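Ticket: Tape cell, left arm stops mid-handoff
Site: Erkwood, packing
Opened by: Aoife Tully
Updated: August 1, 2024
Status: Monitoring

Left arm quit 4 times on my shift, always when it reached across for a roll. Right arm kept going. Power cycle clears it for a while. Log says "joint 2 torque limit."

Checked so far: gripper pads, rail bolts, both base brackets. All fine. Then I watched the purple cable at full reach and it was pulling tight at the elbow. Gave it more slack and moved one clip.
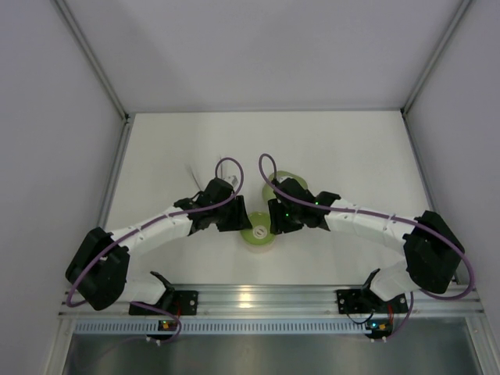
Both arms on the rail, grippers facing, green tape on the table.

Ran 300 handoffs after the change with zero stops!! So happy with this. Since March the two of us on packing have gone from sorting rolls all day to running the cell and doing our own fixes, and I love that part of the job now. My wrists do too.

Still open: can Tremley check their left arm for the same thing? Please leave this ticket open for 7 more shifts.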